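Shallow trays on a long ledge: lip height and finish

Lerstead Workshop Forum > Benches, Shelving and Storage

sepp_joinery
Posts: 720

I'm fitting a long ledge along one wall of a small workroom and want shallow trays to sit on it for sorting small parts. The ledge will be painted white. Two questions. First, what lip height do people find practical? I have 12 mm drawn at the moment. Second, is there any sense in matching the tray to the ledge, or does a white tray on a white ledge become a nuisance to work at?

The trays need to lift off for cleaning, so I don't want to screw them down.

Narayanan Rao
Moderator

12 mm is fine for washers and short screws. Anything that rolls will go over it if you knock the tray. I would go higher at the back and leave the front as drawn, so you can still sweep parts out with the side of your hand.

On colour: white on white is poor under a single overhead lamp. You lose the edge of the tray and put things down half on the lip. Two lamps, one from each side, improves it a bit.

podovum
Posts: 500

Disagree on colour. I have used white trays on a white ledge for years. Dark parts show up at once and so does dirt. What matters more is the wall behind. Mine was white as well and that was tiring. I painted it green and the problem went away. Shallow white tray, long white ledge, bright green behind:
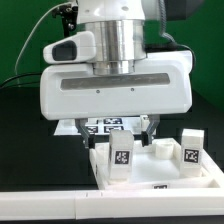
Posted by podovum, 2 April 2025, in reply to Narayanan Rao

The green is an ordinary matt emulsion, two coats. Satin would throw the lamp back at you. Don't let the paint shop talk you into a pale sage either, it reads as grey in the evening.

Narayanan Rao
Moderator

I accept the point about the wall. I don't accept that it fixes the tray edge. The wall only helps with what you see against it, and when you are looking down into a tray you see ledge on all sides. A strip of grey tape along the front lip costs very little and does more.

dramden
Posts: 12

Tape lifts at the corners once it has been wiped a few times. Paint the lip, or buy a grey tray.

How is everyone stopping the trays from sliding? Mine creeps towards me all day.

podovum
Posts: 500

Thin rubber feet, 5 mm across, one at each corner. Degrease the underside first or they come off in a week. Check they are the non-marking sort, as black rubber will stain white paint.

Lorcan Ó Súilleabháin
Member

A small batten pinned along the front of the ledge also works and leaves the tray free to lift. The drawback is that crumbs and swarf collect behind it. I took mine off last May and went back to feet.

sepp_joinery
Posts: 720

Thanks all. I'll raise the back lip, keep 12 mm at the front and use feet. Wall will be green, matt. I'm going to try one grey tray beside a white one before ordering the rest.

Narayanan Rao
Moderator

Sensible. Try them with the lamp where it will finally be, otherwise the test is of no use.

dramden
Posts: 12

Still say grey. Post the results either way.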